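The Placement

25th January
By Negussie
2 min read

The hotel school at Lirnuvstead sent its second-year students out on placement every April, and that year I drew the Kavel. It had 148 rooms and one working elevator. I had asked for a beach resort.

The duty manager met me at the staff door and gave me a jacket that had belonged to someone wider. She told me breakfast started at six and that I would be pouring coffee. I said my course was in management. She said the coffee was on the left.

A tour group from Lurkov was staying that week, 50 people and a driver. They all came down at the same moment and they all wanted eggs. The cook had planned on 70 eggs for the whole morning, and those were gone in half an hour. I went from table to table offering oatmeal. An old man in a brown cardigan asked me if I was the manager. I said no, I was a student. He said in that case he would have the oatmeal.

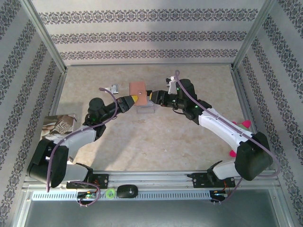

By ten the room was clear. I sat down on a crate in the kitchen and the cook slid me a plate of toast without asking. My feet hurt. I had a form from the school with a box marked "Key issues observed," and I wrote "eggs" in it, then crossed it out and wrote "supply."

The duty manager came in and read it over my shoulder.

"Put eggs," she said.

She took the form to her office and I thought I was in trouble. When it came back she had signed it and filled in the part for the host's comments. She had written that I did not drop anything and that I should come in at five the next day, to help carry the delivery.

I set my alarm for four. In the morning the truck was already at the door, and the driver was handing down trays.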